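Londix Fillo Protective Sheet, translucent pink
Home > Bedroom > Mattress and surface protection > Fillo

Product code: Fillo 275
Availability: in stock
Dispatch: next working day for orders placed before 2 pm

Overview

The Fillo is a loose-laid plastic sheet for use over a made bed, a sofa or a table. It keeps crumbs, juice, soil and loose leaves off the fabric underneath and is wiped down and folded away after use. It has no elastic, corner pockets or ties. It is supplied flat-folded in a paper sleeve.

Most customers buy it for jobs that need more flat space than the kitchen offers: sorting a large vegetable order, laying out fruit before it goes into bowls, repotting, wrapping presents. A double bed gives more usable surface than most worktops, and the sheet makes it fit for the purpose. It can also be used on the floor, but see the note on slipping.

Specification

Colour: pink, translucent
Finish: smooth, both sides the same
Edges: straight cut, unhemmed
Length: 275 cm
Width: 150 cm
Weight: 24 g per square metre
Pack: one sheet, or a box of 20
Washing: wipe only, no machine wash
Tumble drying: no
Ironing: no

The sheet is light for its size and will show fold lines when first opened. These soften after a few hours but do not disappear completely. The material crinkles when handled. Customers who want a quieter surface should look at the Ola, which is a coated cotton and roughly twice the price.

Which size to order

The Fillo comes in one length only. Laid across a standard double it covers the middle of the mattress and hangs down on both sides. Laid lengthways it leaves a strip of bedding showing along each edge. For full cover on a king-size bed, use two sheets with a generous overlap.

It can be cut with ordinary scissors. Cut on a hard surface, with the sheet folded once. A cut edge does not fray.

Laying the sheet

Remove pillows and anything with a zip. Pull the bottom sheet reasonably tight; a few creases do no harm, but a deep fold makes a ridge that round items will roll off. Open the Fillo from the middle outwards and smooth it by hand towards the corners.

On satin and other slippery bedding the sheet moves more than it does on cotton. Put the heaviest items down first, near the centre. Plates and trays hold it better than loose produce does. Do not pin it, as pin holes let liquid through.

Use with fruit and vegetables

The sheet is intended for whole, unpeeled produce. Cut fruit, cooked food and raw meat should be on a plate or in a tray. Leaf vegetables are best kept on a plate as well - the stems carry grit, and grit scratches the surface when the sheet is folded. Large oranges and pomegranates sit steadily enough in the creases. Plums and small apples roll if the mattress is soft, so leave some space between them and the edge of the bed.

Plates and trays are not included. A flat-based plate is preferable to one with a raised foot, which can tip on a soft mattress. Trays should have raised sides if they are going to hold anything round. 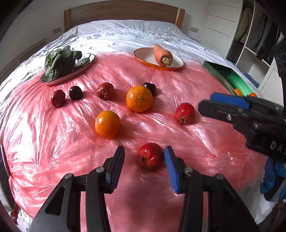
Produce straight from the fridge should be dried first. Condensation collects under it and runs along the fold lines, and although the sheet itself will not let it through, it will reach the edge if the mattress slopes.

Cleaning and storage

Wipe with a damp cloth and a drop of washing-up liquid, then with a clean damp cloth. Do not use bleach or scouring cream. Pomegranate juice and beetroot leave a mark if they dry on the surface; wipe them up straight away. Hang the sheet over a bath or a door until it is dry on both sides, then fold it loosely. Sheets folded damp tend to stick to themselves, and pulling them apart can stretch the film.

Keep away from radiators, irons and hot pans.

Safety

Not a toy. Do not leave on a bed in use for sleeping. Keep away from babies, small children and pets. The sheet is slippery on hard floors and must not be walked on.

Changes to this product

From July the Fillo is supplied in a paper sleeve in place of the earlier zip bag. The sheet is unchanged. The blue version has been discontinued and remaining stock is sold through Michailidis only. We have shipped 3,341 sheets in the current pink and the colour will stay in the range.

Returns

Unopened sheets can be returned within 30 days. Opened sheets are accepted only if faulty - check for splits along the fold lines before first use. Boxes of 20 must be returned complete.

Trade enquiries

Orders of five boxes or more are handled separately, and cut lengths can be quoted on request. Contact Meifang Shen, trade desk, with the quantity, the length needed and the delivery postcode.

See also
Ola coated cotton cover
Fillo box of 20
Spare paper sleeves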